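Home Product Guides Planning Downloads Support Contact

Section 3. Planning the Purchase: Simulation Trial, Budget and Site

3.1 Purpose

This section covers the work to be done before an order is placed for a Dranell two-arm unit. Complete it in order. The results are entered on the Kanard planning sheet, which the supplier uses to prepare the quote. A quote prepared without a completed sheet covers the base unit only and leaves out grippers, spare parts and floor work.

The trial in 3.2 runs in the Laltari simulator. No hardware is needed at this stage.

3.2 Simulation trial

1. Install Laltari on the planning computer and load the Dranell model.

2. Build one work surface at the height and depth of the real one. Apply the surface finish closest to your own.

3. Place the objects the unit will be expected to handle. Use the real mix of sizes.

4. Start the trial and save the views from the body camera and the wrist camera.

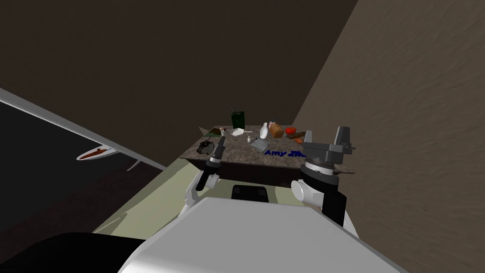
Object mix has more effect on the final price than any other entry on the sheet. A trial with one kind of object will nearly always pass with the standard gripper, and the buyer then finds out after delivery that a second finger set is required. Load the table the way it will be used. A tall green container standing behind a flat white plate, with bread and a bottle nearby, gives the planner a tall item, a flat item and a narrow one in the same run. Record any item that is hidden behind a gripper in the body view, as it may call for an additional camera – see line 14 of the sheet.

NOTE: Flat objects are the usual cause of a failed grip. Run them separately if the first trial gives mixed results.

5. Repeat the trial until the sheet shows 179 completed grip attempts. Fewer attempts are accepted for a budget estimate but not for a firm quote.

6. Enter failed attempts by object, not by time of day or operator.

3.3 Selecting grippers

The base unit is supplied with one pair of parallel grippers. Finger length and opening are chosen at the time of order and cannot be changed later without returning the wrist.

1. Measure the widest object at the point where it will be held.

2. Add the clearance listed in the gripper table at the back of this guide.

3. Check the wrist view for contact between the fingers and nearby objects, including during the approach.

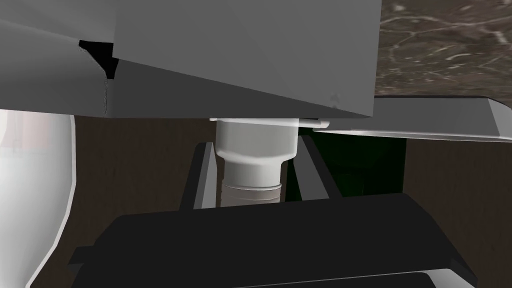
4. If contact occurs on more than one object, select the narrow finger set and repeat steps 1 to 3.

5. Enter the part number on line 9. Enter a spare set on line 10.

CAUTION: Do not order fingers from the simulator result alone if the objects are soft or wet. Laltari treats all objects as rigid unless the soft-body option is turned on. Send samples to the supplier instead.

3.4 Budget lines

Prices are given in dollars and were last revised in February.

Narrow finger set, per pair: 826
Additional fixed camera with mount: 1102
Floor plate and anchoring, standard slab: 4000

The Shezi service plan is priced by shift count and is quoted separately. Enter it as a yearly cost. Do not spread it across the purchase price – the two are usually approved by different departments, and a combined figure will be sent back.

Training is included for the first two operators.

3.5 Site and reach check

1. Mark the position of the unit body on the floor plan.

2. Mark every wall within full arm reach, measured from the shoulder and not from the base.

3. Load the walls into Laltari and run both arms through their full travel.

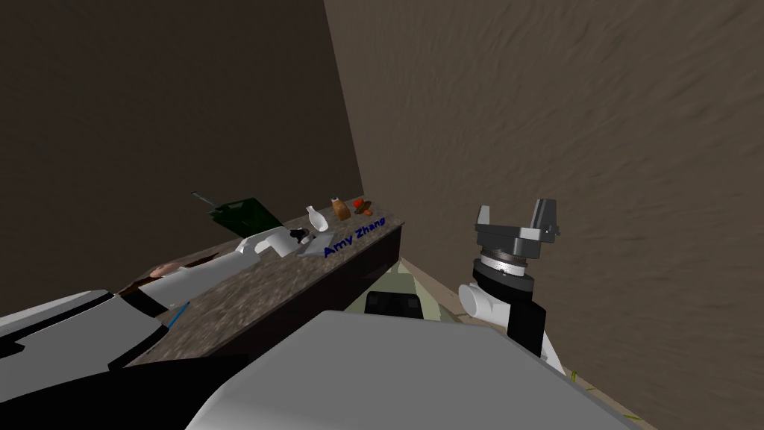

4. Record the smallest gap between any part of the arm and any wall. If the gap is below the minimum in the site table, move the body position and repeat step 3.

5. Check reach to both ends of the work surface. If the far end cannot be reached, shorten the working area on the plan or budget for the long-arm version.

NOTE: The long-arm version needs the heavier floor plate. Ask for a separate price on line 17.

CAUTION: Do not pour or cut the floor until the reach check has been signed by the supplier. Floor work done earlier is at the buyer's expense.

3.6 Submitting the sheet

Send the sheet, the saved views and the floor plan together. Address them to Nandi Mokgethi, Planning Desk, Kanard. Sheets with line 9 blank are returned.

Keep a copy of the Laltari project file. It is needed again in Section 5, when the delivered unit is compared with the trial.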